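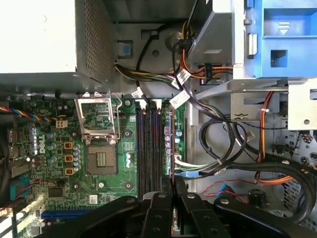 Old Dell tower, no CPU - worth bringing back?

plukden48
So I inherited an old Dell desktop from my office's junk closet and I want to turn it into a little file box for the house. The processor is gone, somebody pulled it before I got there. The socket bracket was already flipped up when I took the side off. The power supply is still in there with its big bundle of yellow, orange, red and black wires. Budget is 60 bucks. Am I nuts?

nadumar
Not nuts! Used chips for these are cheap. Before you touch anything though, get a flashlight and look at the socket contacts from a couple of angles. One bent one and you're shopping for a board.

deschamps_5
I'd pass. By the time you buy a chip, a cooler, paste and a drive, you could have a whole working used machine that sips less power.

nadumar
Sure, but then there's no fun in it. And plukden already has the case, the supply and the board.

plukden48
Fun is most of it, yeah. I got a better look at the board tonight. There's a stick of memory in the bottom slot, and the coin battery is sitting between the white slot and the blue one. No idea how old it is.

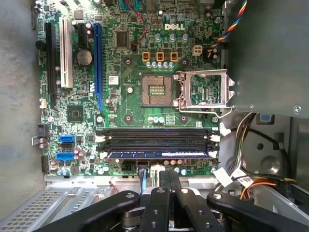

My order of business, tell me if it's dumb

1. New coin battery.
2. Leave that one memory stick where it is for the first boot.
3. Find the board's part number and look up which chips it takes.
4. Buy the chip, then the cooler.

skendivero
Do 3 first, it costs nothing. And close the bracket while you wait on parts, with a socket cover if you can find one. I dropped a screw in an open socket once - never again.

deschamps_5
Still say pass, but what skendivero said about the cover is right.

plukden48
Okay, hunting for a cover. Will report back when the chip shows up.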